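4.2 腕部鱼眼图像中的标记检测与位姿链维护
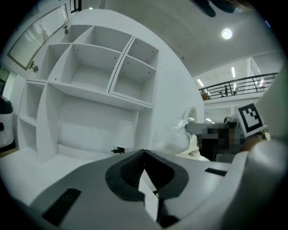
图3 手持夹爪相机视角的一帧。右侧指面上带有方形基准标记，背景为白色多格搁架；人物区域已作像素化处理。

本节说明从手持夹爪录像恢复末端轨迹与手指开度的软件流程。整个流程由三个进程组成：前端负责解码与畸变校正，中间层负责标记检测，后端负责视觉惯性里程计和轨迹平滑。三者通过共享内存中的环形缓冲区交换数据，时间戳统一取自相机驱动，不使用主机到达时间。代码基于我们维护的Vilto工具链，Vilto原本只处理机械臂上的固定腕部相机，手持数据的支持是本文新增的部分。

畸变模型。镜头视场很大，直线结构在画面中明显弯曲。图3中搁架的外缘呈一条大弧，左上角的百叶窗也随之倾斜。若先把整幅图像展开为针孔投影，靠近边缘的区域会被严重拉伸，而指面标记恰好位于右侧边缘附近，拉伸后的角点定位误差大于原图。因此我们不做全局展开。检测在原始鱼眼图像上进行，得到四个角点后，再用等距投影模型将其逐点反投影为单位方向向量，位姿求解在方向向量上完成。里程计一侧同样使用方向向量作为观测量，两条支路共用一份内参文件。

内参文件由Nuttall标定程序生成。标定板需要覆盖画面四角，特别是手指运动所经过的区域。早期版本只在画面中部采集标定图像，中部重投影误差很低，手指开度却出现与位置相关的偏差，后来在标定程序中加入覆盖率检查，右侧边缘网格未填满时拒绝输出结果。

标记检测。手指上的标记由白底、粗黑边框和内部黑白块状图案组成。由于它相对相机的运动受导轨约束，搜索范围可以事先确定。我们为每根手指预存一条角点轨迹带，检测器只在该带内做自适应阈值分割与四边形拟合。与全图搜索相比，这样做可以减少背景误检，搁架格口、灯具和窗框一类的矩形或高对比度结构不再进入候选集。轨迹带宽度取80像素，对更换手指后产生的安装偏差仍有余量。

四边形拟合之后按汉明距离解码，编号不符的候选直接丢弃。连续丢失不超过8帧时，开度由三次样条补齐，并在输出中写入插值标志；超过该长度则把片段切开，前后两段分别作为独立样本处理。我们没有采用更长的外推，原因是夹持动作往往正发生在标记被遮挡的时段，外推得到的开度曲线过于平滑，会使策略学到错误的闭合时刻。

开度计算。设标记中心在相机坐标系下的位置为p，导轨方向为单位向量u，完全闭合时的标记中心为p0，则该侧手指位移为d = u·(p − p0)。两侧标记都可见时取d之和作为开度；仅一侧可见时，利用机构的对称约束取单侧位移的两倍，同时将观测方差放大。p0在每次录制开始时由操作者完成一次全行程开合后自动估计，估计失败则该次录制不进入后续处理。

静态掩膜。夹爪外壳始终与相机保持相对静止，其上的特征点若参与里程计，会把估计值拉向零运动。如图3所示，灰白色弧形外壳几乎横贯画面下缘，中部还有带纹理的黑色V形指座，后者的棱纹很容易被角点检测器选中。掩膜由两部分合成：外壳与指座部分固定，从模型渲染一次得到；手指部分随开度变化，用上一帧的开度查表获取。查表的角度分辨率对结果影响不大，掩膜边界的膨胀量则较为敏感，膨胀不足时外壳轮廓的伪特征会进入滑动窗口。

人物区域同样从特征提取中剔除。像素化在入库之前执行，块边界会产生规则的强角点，这类角点随人物区域移动，与场景运动不一致。隐私处理模块输出的区域掩膜因此一并传给里程计前端，取并集后使用。两个模块的执行顺序在配置中固定，以免重新处理旧数据时得到不同的轨迹。

弱纹理场景。白色搁架是本流程中较难的一类背景。格子内壁颜色接近，可供跟踪的主要是隔板棱线、接缝、内角处的阴影以及部分格子内壁上的深色螺钉孔。相机伸入格口之后，远处的栏杆、顶灯等结构逐渐离开视野，有效特征数随之下降。我们采取两项措施。第一，特征分配按方向向量所在的球面网格进行，每个网格设置上限，防止特征全部集中在远处的高对比度区域。第二，当有效特征数低于阈值时，后端提高惯性预积分项的权重，并冻结尺度与重力方向的更新，直到特征数恢复。冻结状态持续超过3秒的片段会被标记，由人工复核。

反光物体需要另行处理。塑料膜上的高光随视点移动，所形成的轨迹在短窗口内与刚体运动相当接近，普通的对极约束难以将其排除。前端对每个特征维护一个亮度稳定性分数，分数由10帧窗口内的归一化块匹配残差计算，低于阈值的特征仍可参与当前帧跟踪，但不会被三角化为地图点。半透明物体的边缘也按同样的规则处理。

轨迹输出。后端给出的相机位姿经手眼外参变换到夹爪坐标系，再与开度序列按时间戳对齐，写入Drirkon格式的样本文件。文件中除位姿和开度外，还保存每帧的有效特征数、插值标志与冻结标志，训练脚本据此设置损失权重。平滑采用固定滞后的位姿图优化，旋转部分在李代数上处理；我们不对夹爪闭合前后的片段做额外滤波，以保留接触引起的短时位移。

失败检测。样本写入前进行一次回放检查，把静态地图点按估计位姿重新投影到图像上，统计残差的分位数。残差突变通常对应三种情况：时间戳跳变、标定文件与设备不匹配、掩膜失效。前两种由程序自动识别并报错，掩膜失效的残差表现不固定，目前仍借助可视化界面确认。该界面运行在Duncombe调度服务上，复核人员可以逐帧切换掩膜、特征点和标记角点的叠加显示，复核结论随样本一同存储。

第4.3节给出上述样本在策略训练中的采样方式，以及插值标志对闭合时刻预测的影响。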